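# Comparing two grippers with a wrist camera on a PC teardown cell

These are the steps we use at the Bollevport bench to decide between two parallel-motion grippers for desktop and workstation disassembly. The two candidates are the Cateck, a linkage gripper with narrow fingers, and the Editz, a slide-rail gripper with wider pads. Both mount to the same arm and run from the same Pichon controller. The procedure works for any pair of grippers as long as the flange pattern matches and both can be driven in position mode.

Allow a full working day per gripper for the first run. Later runs go faster.

## What you need

- Six-axis arm with a tool changer or a bolted flange adapter
- Both grippers, with their own fingers and cables
- One small wrist camera and one bracket per gripper
- Controller with current readout on the gripper channel
- Scrap computers of the same model, chassis included
- Bench vise or clamps for the chassis
- Feeler gauges, calipers, a luggage scale
- ESD mat and ground strap (keep these on even for scrap; you want the same setup you will use on live boards)

Use boards still mounted in their chassis. A bare board on a mat gives the gripper free access from every side and both candidates will pass. The side panel, the memory banks and whatever stands up in the slots are what cause trouble.

## 1. Mount the gripper and set the payload

1. Power down the arm and bleed the brake check if your controller asks for it.
2. Bolt the gripper to the flange. Tighten in a cross pattern.
3. Route the cable along the last two links with slack at joint 5. Rotate joint 6 by hand to both limits and look for pulling.
4. Enter mass and center of gravity in the tool table. Weigh the gripper with the camera and bracket attached.
5. Run the payload check. If the arm drifts in free-drive mode, the entry is wrong. Fix it now, because all of the contact readings depend on it.

Save each gripper as its own tool number. Do not overwrite one with the other.

## 2. Position the camera

The camera should see the fingertips and the work surface in the same view through the full stroke. On a linkage gripper the tips move along an arc, so check open, half open and closed.

1. Set the bracket so that the tips fall near the middle of the picture.
2. Close the gripper. Confirm the tips are still visible and in focus.
3. Open it fully. Confirm the links do not swing across the lens.
4. Lock the bracket screws and mark them with paint pen.
5. Lock exposure and white balance. Bare metal will otherwise drive auto exposure down and the slots around it go black.

Expect the gripper body to take up a large part of the view. That is acceptable if the tips and the target are clear. If you raise the camera to see more of the board, you add standoff and lose the ability to enter a chassis beside the side panel.

## 3. Calibrate

Run hand-eye calibration with a printed checkerboard, 50 poses per gripper. Vary the tilt as well as the position. Poses that only translate give a good-looking residual and a poor rotation estimate.

After solving, touch a fingertip to a known point from 8 approach directions and record the error at each. Siiri Salminen, who wrote our original calibration script, rejects any setup where one direction is clearly worse than the others, even if the average is fine. The usual cause is a bracket screw that was not locked.

## 4. Prepare the target

1. Clamp the chassis. It should not shift when you push on it by hand.
2. Remove the heat sink and fan.
3. Leave the old thermal compound on the processor. Cleaning it changes how the surface looks to the camera, and in production it will not be clean.
4. Teach three reference points on the chassis and build the work frame from them.
5. Teach one safe height above everything that stands up from the board. All moves between targets pass through it.

## 5. Run the tasks

Use the same task order for both grippers. Set the speed override to 80 percent for free moves. Contact moves run in a separate slow mode with a current limit.

**Task A: socket approach.** Move from safe height to a point just short of the socket frame, gripper tilted to clear the memory slots. Hold. Record the image and the joint angles. Score the approach on clearance to the nearest slot and on whether the tip is visible.

**Task B: lever.** Bring one finger beside the retention lever, push down, move sideways, lift. The lever is thin and under spring load. Log the current through the whole move.

**Task C: processor lift.** With the frame open, grip by the two opposite edges and lift straight up. Never drag sideways on a socket with pins in it.

**Task D: memory module.** Open the end clips, grip the module near its center and pull. Narrow fingers tend to tilt it here. Wide pads need more room between neighboring modules than some boards offer.

**Task E: connector.** Grip a plastic connector by the shell and pull along its axis.

Repeat each task until the log holds enough attempts to compare. We stop a gripper early if it damages two boards on the same task.

## 6. Read the logs

Pull three things from the controller: gripper current, commanded versus actual finger position, and time in contact.

- **Current rises, position stalls.** The finger is on something solid. Check the matching camera image before you call it a good grip. Memory slots stall a finger the same way a processor edge does.
- **Position overshoots, current stays low.** Missed grip. Usually a height error.
- **Current oscillates.** Backlash in the linkage, or a position gain set too high. Lower the gain first. If the oscillation stays, put a feeler gauge between the closed tips and rock the finger.

Our Cateck showed more play at the tip than the Editz from the first day. In June we checked it again after 3,000 open-close cycles and the play had grown slightly, all of it in the joint nearest the body. A shim washer took most of it out. The Editz had not changed.

## 7. Compare access

Access decides this test more often than force does. For each target, find the range of tilt angles where the tip reaches the part with nothing else touching. Step the tilt, move in, stop at first contact, back out. Write the usable range down per target.

Around the processor, both memory banks limit the tilt on the left and right, and the chassis wall limits it again on one side. The Cateck entered with a single narrow finger leading, which let the tip reach past the slots. The Editz had to come in closer to vertical, and at that angle its camera lost the tip behind the pads. 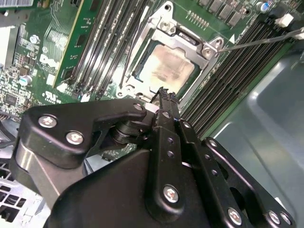
**Should the finger force be set from the data sheet or measured on the bench?**

Measure it on the bench. Data sheet force is normally given at one point in the stroke and with the maker's own fingers. On a linkage gripper it changes with opening width, so hook the luggage scale to the fingertip, take readings at the widths you will use, and enter those in the force table.

## 8. Choose

Fill in one row per task.

| Task | Cateck | Editz |
|---|---|---|
| A: socket approach | Good clearance, tip visible | Tight, tip hidden |
| B: lever | Good | Slips off at the end of travel |
| C: processor lift | Fair, needs slow close | Good |
| D: memory module | Tilts module | Good if neighbor is removed |
| E: connector | Good | Good |

We kept the Cateck for the socket work and moved the Editz to memory and drives. If you can only have one and there is no tool changer, weight the rows by how often each task comes up in your line and pick from that.

## Notes

- Recalibrate after every finger change, even with dowel pins.
- Check linkage screws at the start of each shift. Use medium threadlocker on the pivots, none on the finger mounts.
- Pichon firmware resets the current limit to default after an emergency stop. Reload the tool table before you continue.
- Serrated tips mark soft plastic. For connectors that will be reused, cover the tips with heat-shrink and redo the force table.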